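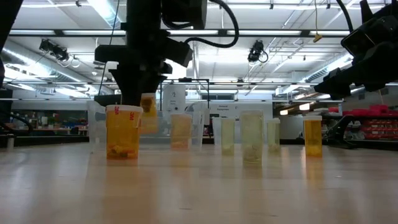
Spring swap and refill day is back at Penstead Hall

If your kitchen cupboards look anything like mine, you have a stack of plastic tubs with no lids, a drawer of lids with no tubs, and a few old containers you keep because they might come in handy. Good news! The swap and refill day is coming back to Penstead Hall on 28/03/2025, and this time we have both rooms and the covered porch.

For anyone new to Jillville, the idea is simple. Bring clean containers you don't need, take home ones you do, and fill them with dry goods from the bulk tables if you like. Last September we passed along 1,301 jars, tubs and bottles in a single afternoon, which amazed all of us who had been expecting a few boxes of jelly jars. A whole shelf of canning jars was gone before the coffee was ready. I took home four squat ones with wire clips and I've used them every week since.

The bulk tables will have rolled oats, brown and white rice, red lentils, split peas, popcorn, raisins, two kinds of flour and (by popular demand) the sesame sticks. Cheema Dry Goods is bringing the spices again. If you missed the cumin last time, get in line early, and bring something small with a tight lid. Spices lose their smell quickly in a big half-empty jar. Mandau Soap Works will be out on the porch with dish soap, laundry liquid and hand soap, and they ask that you bring bottles for soap that have never held bleach or any other cleaner.

Please wash everything before you come, and dry it all the way. Screw-top lids hold water in the threads, so leave them upside down on a towel overnight. For sticky labels, rub on a little cooking oil, wait half an hour and then scrape with an old plastic card. It works on nearly everything except the silver kind, and for those I have no advice at all. If you do, come find me!

Pill bottles got a lot of questions in September. Yes, we take them, as long as they are empty and the label with your name is off. They go on the craft and workshop table and never near the food tables. People use them for beads, fuse wire, fishhooks, sewing machine needles, seeds, all sorts. One thing to remember at home is that a pill bottle full of beads looks like a pill bottle full of medicine to a small child, so keep it up high and write on it what's inside. We can't take leftover medicine of any kind.

We also can't take chipped glass, baby bottles, or anything that held paint or motor oil. Takeout tubs are fine if they still have their lids and haven't gone cloudy and orange from spaghetti sauce. Mine all have, so no judgment, but they can stay home.

Doors open at 10 and we wrap up at 3. Drop-off for containers is from 9 at the side door by the bike rack. Parking in the front lot is tight, and the school lot across the street is open to us all day. Entry is free, and the bulk goods are sold by weight, so have your empty containers weighed at the first table and keep the sticker on until you've paid. Cash is easiest. Cards work too, but the signal inside the hall is slow and the line backs up.

We printed 600 tickets for the raffle last year and ran out, so there are 735 this time. First prize is a big crate of pantry staples, and second is a set of glass storage jars that I would very much like to win myself. The money goes toward new shelves for the hall's back room — the old ones lean.

There will be soup at noon, 27 quarts of it, half lentil and half corn chowder. Bring your own bowl and spoon if you can, and a bigger container if you'd like to carry some home once everyone has eaten. See you there!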